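Gwynne Tabletop Manipulation Kit: Interim Review
Progress report to the Rimthorpe Fund
July 23, 2019

Summary for those who read only the first paragraph: the kit works more often than it did in the spring, we are inside the budget, and we are not yet ready to tell you whether to buy more of them. The rest of this report explains why that third item is taking so long.

The Fund asked us to put the Gwynne kit through ordinary tabletop jobs and say whether a small lab with no full-time robot person could live with it. Pravari, which sells the kit, describes setup as an afternoon's work. We have now had several afternoons. The arms themselves went up without trouble. The cable guide assumes a bench of a kind we have never owned, and the software license arrived addressed to another customer. Pravari fixed the second problem within a day and has promised a new guide for the first.

Work since the last report has gone mostly into pick-and-place with a plate as the target. It is dull to watch, and the Fund's visitors have been very polite about it. We compare the multi-fingered hands with the two-finger grippers on the same kind of job, using light objects that can be dropped without anyone filling out a form.
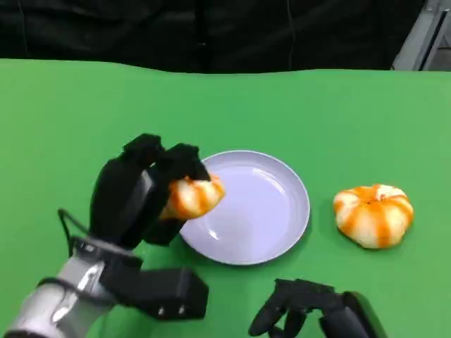
Plate task with the multi-fingered hands. One striped pumpkin in hand, the larger one still on the table.

The hands are the expensive option and the one everybody wants to see. They are good on round, ribbed things, where the fingers can wrap and a slightly wrong approach is forgiven. They are slow to calibrate. Each restart costs us a fresh alignment, and the alignment tool gives its opinion in a progress bar that reaches the end well before the tool does. Of the 151 hand trials logged this period, the ones we had to throw out were nearly all down to a stale alignment. The grasp itself was seldom to blame. We have asked Pravari for a warning message and would settle for a beep.

The grippers are cheaper, plainer and, so far, less moody. They went through the same plate task with a wider range of toys, and an operator new to the kit could run a session after one morning of instruction.

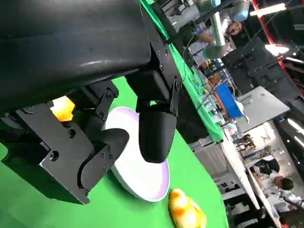
Wrist camera view with the gripper fingers over the plate. Rubber duck at lower edge.

Wrist cameras were an optional extra, and we argued about them in December. The argument is over and the people who wanted them won. A view from the wrist shows finger placement that no overhead camera has given us, and it has cut the time we spend replaying failed runs.

It does come with a complaint. The camera sees everything, including a good deal of the lab.
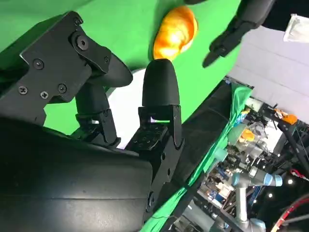

Object choice has turned into a larger subject than we budgeted for. Bolletano, the supplier Pravari recommends, ships its test set in a handsome case with foam cutouts, and the set is made up almost entirely of blocks. Blocks are fine for a demo. We wanted shapes that roll, tip or present a different width depending on how they land, so we bought toys. Shiny ones are especially useful for annoying the vision software. The orange and yellow piece just past the fingertip, lobed like a croissant, has a bright white highlight on its upper curve, and highlights of that sort are what the default object detector likes to treat as an edge. Turning down one overhead light helped. Pravari's suggested remedy was a matte object, and we have noted it.

Spending stands where we said it would. The single unplanned item was a replacement set of fingertip pads and mounting screws, at a price that suggests the screws were raised by hand. We have kept 4000 dollars in reserve for the second half of the review and do not expect to ask for more.

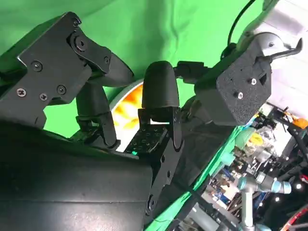

Maintenance is the part of the review most likely to matter to a small lab, and the part the brochure covers in a single sentence. Our routine takes 6 steps and is done before the first run of a session: power, cables, pads, fasteners, camera focus, emergency stop. Fasteners are the tedious one. The flat mounting plate at upper left has five screws in it, plus a larger pivot bolt where the curved finger link joins, and that is one side of one gripper. The manual gives a torque value for the bolt and leaves the screws to the reader's conscience. The small green LED near the base of the central gripper is easier to deal with, though the manual has two pages on LED colors and they disagree with each other.

Plans for the next period:

Finish the plate task with both end effectors and publish the trial log to the Fund's shared folder.
Start two-arm handovers, beginning with the grippers.
Have 5 first-time operators set up a session from the manual alone, with staff in the room and under orders to keep quiet.
Test Pravari's new cable guide, if it arrives.

Our provisional view is that the gripper version of the kit is worth its price and the hand version is worth waiting on until the alignment problem is dealt with. Pravari has seen this paragraph and would like it to be longer. We will send a firm recommendation with the December report, along with the full maintenance record and the receipt for the screws.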